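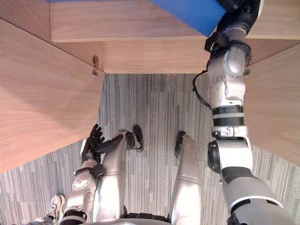 Bindholm Opens Furniture Repair and Resale Service to All Households

2021-08-27

Bindholm, the office and home furniture supplier, is opening its repair and resale service to private households. Until now the service has been available only to schools and businesses with a supply contract. Desks, tables, shelving, cabinets and chairs are all accepted, whether or not they were bought from Bindholm.

Customers can bring an item to the Kinsella Street workshop or book a collection through the company's website. Each piece is checked on arrival and the owner receives a written quote within 5 working days. There is no charge for the quote. If the owner decides against the repair, the piece can be picked up, returned for the price of delivery, or sold to Bindholm for resale.

The service was tested in July with households in the Rudano district. During the trial the workshop took in 68 pieces, most of them desks and small cabinets. Common jobs were loose joints, worn drawer runners, missing hooks and latches, and scratched tops that needed sanding and a new finish. Upholstery work is not part of the service at this stage, apart from replacing seat pads on dining chairs.

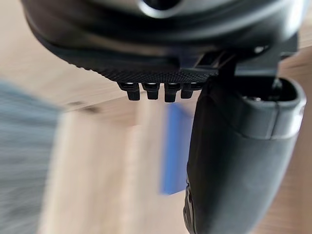

Households in the trial were asked for comments afterward. One Rudano customer wrote that the quote was clear and the desk came back sooner than expected, but that the collection window was too long for people who work during the day. Another asked for a way to approve extra work by text message. Both points have been taken up – collection slots are now two hours instead of four, and approvals can be given by text or email.

Prices depend on the job. Small hardware repairs, such as fitting a new hinge, hook or handle, have a fixed price that includes the part. Larger work is charged by the hour, and the final bill will not be higher than the written quote unless the customer has agreed to the change. All repairs are guaranteed for 10 months.

Pieces bought for resale will be repaired, cleaned and sold through Bristeo, the company's secondhand store. Each will carry a tag listing the work done and any marks that remain. Bristeo has sold 1686 items of used office furniture since it opened, and household pieces will have their own section on the ground floor.

Bindholm will keep a stock of common fittings at the workshop for customers who prefer to do the work themselves. Screws, brackets, shelf pins and drawer runners can be bought singly. Staff at the counter can help match an old fitting if the customer brings it in.

Bookings open today. Collections are available in Rudano and the city center, with other districts to be added when a second van is in use. Items too large for two people to carry should be mentioned at the time of booking.

Press contact: Bindholm Press Office, Kinsella Street workshop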